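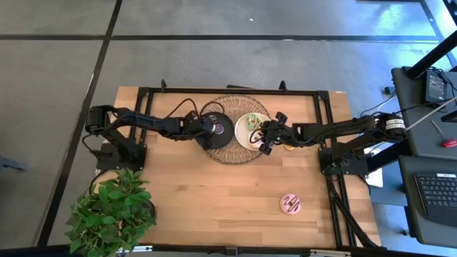
Most labs that collect demonstrations for two-arm policies report one number, the episode count. I think it is the wrong number to lead with, and the habit is costing us data.

Consider a plate-and-donut task. At Dellthorpe we recorded 142 episodes of it in November. Barbara Wróbel then sorted them by starting layout and found 26 distinct ones. The other episodes repeated a layout with shifts of a few millimeters. A policy trained on the full set did no better on new layouts than one trained on 99 episodes picked for spread.

The usual reply, which Lech Michalski has made to me more than once, is that repetition teaches precision. It does, for the grasp itself. It does little for the choice of which arm moves first, or for what to do when one plate overlaps another and the rim cannot be reached from the usual side. Those cases have to be set up on purpose, and operators avoid them when they are paid or judged by the episode.

I would change two things. First, write the starting layout down before the operator touches the controls, and refuse a layout that is already in the log. Second, keep the slow and corrected episodes. Our filter used to drop any run with a second grasp attempt. Those runs were the only record we had of a recovery.

Eskil Fagerlund objects that this cuts a Friday session to half its normal output. I accept the figure and would still make the trade.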